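Open Day

by the other daughter

We were late. Of course we were late. The bus from Troltevton stops at every single gate and my mother wanted to sit up front, then she wanted to move, then she wanted to know if I had the letter. I had the letter. Cloutier Works, Open Day, December 5, 2018, doors at ten, bring this with you. She'd ironed it. I'm not kidding, there was a crease where the iron had been.

Gray morning. Wet shoes. The big shed at Sarkness used to be the cannery and it still smells a little if the heat is on, and the heat was on.

She worked there 29 years before it was Cloutier. Fish first, then picture frames when the fish went. She never says framing, she says the frames. I was on the frames. Like being on a boat.

At the desk

A boy with a lanyard. Sign here, and here, this one says you won't touch. My mother read every word of it. People stacking up behind us with strollers and wet umbrellas, and her with her finger moving along under the lines.

"What if it touches me?" she said.

"It won't, ma'am."

"But if it does."

He looked at me. I looked at the cookies. There was a big tray of cookies, the pink ones, and a coffee urn with a paper sign, and a banner that said MEET JELTO with a snowflake in the O because December.

She signed. Took two cookies, one in a napkin for the bus.

The tour

A woman in a green vest walked backward the whole way and never hit anything. Very good at it. She said the shed had 300 windows, and my mother said under her breath, and who washed them. She said the line could do 600 pieces in a shift now. My mother said something I won't put down.

We saw the glass room. We saw the saws but the saws were off. We saw the old time clock, they'd put it on the wall with a little lamp over it like a painting. My mother stopped there so long the group went on without us. She put her thumb on the slot where the card goes. Just rested it.

"You want me to take your picture with it?"

"No."

Then, half way down the corridor, "Maybe after."

We cut through the lunchroom to catch up. New tables. Same clock, same crack across the tile by the sink. She stepped over the crack without looking down, and I thought, oh. All those years of stepping over it. My own feet don't know anything that well, not even my own stairs.

Jelto

It was in the room that used to be the nurse's office. That threw her. She kept looking at the place where the cot had been. I'd been on that cot, age 7, fever, the day the sitter quit, listening to the line thump through the wall and her coming in every break smelling of glue.

Rope across the doorway, kids in front. A man with a clipboard who did not want to be talking to people. He said Jelto was one system with two arms. He said it would be handling a print, a mat, a backing. He said please no flash. He said a few other things but teh kid next to me was eating chips.

My mother went under the rope. Not all the way. One foot.

"Ma."

"I can't see."

So they let her stand at the side, inside, because she was small and old and had ironed her letter, and I went in after her because somebody had to hold the cookie.

Purple cables everywhere, I remember that. I'd expected gray. And the noise was nothing, a little hum, like a fridge in another room. I'd been ready for something loud. All the way on the bus I'd been ready for her to be scared or mad and I had a speech for both.

It was sunflowers. The print. She hates sunflowers. They did 3000 of a sunflower once for a hotel, before my time or when I was too little to know, and she said she saw them with her eyes shut until Easter.

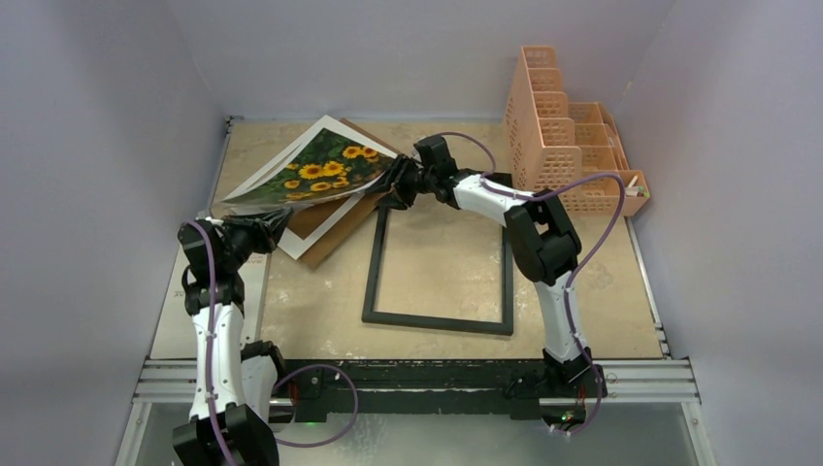 What she said

"It's got it by the edge," she said. Loud. The man with the clipboard turned around.

"Good," she said. "You take it by the edge. You put a thumb on the face and it's ruined, you never get it off."

He wrote something. Maybe that, maybe his lunch order.

"Who told it that?"

He started on an answer, a long one, people sat with it, people showed it, over and over. She nodded along. She was not listening. She was looking at the sheet, how it bowed up, and her own two hands had come out of her coat pockets. She was holding them out in front of her. Left one low, right one out to the side. Holding nothing. Holding a sunflower.

A little girl by the rope saw and did it too. Then another kid. I don't think my mother noticed.

"It's slow," she said finally.

"It is slow," said the man.

"I was slow. First winter, I was so slow, they put me by the door where it's cold." She put her hands away. "They moved me after."

I don't know who she was telling. He'd stopped writing. I had the speech ready still, both halves of it, folded up in my head, and no place to put it.

The bus

We never went back for the picture with the time clock. I asked and she said the bus, the bus, and we ran for it, or did what she calls running. Got the front seat again. She had the window.

Past the harbor she said, "They should give it a better picture."

"Ma, it doesn't care."

"I'm saying. A boat or somthing." She unwrapped the napkin. The cookie had gone to pieces in my pocket, and she ate the pieces one at a time, picking them up by the edges.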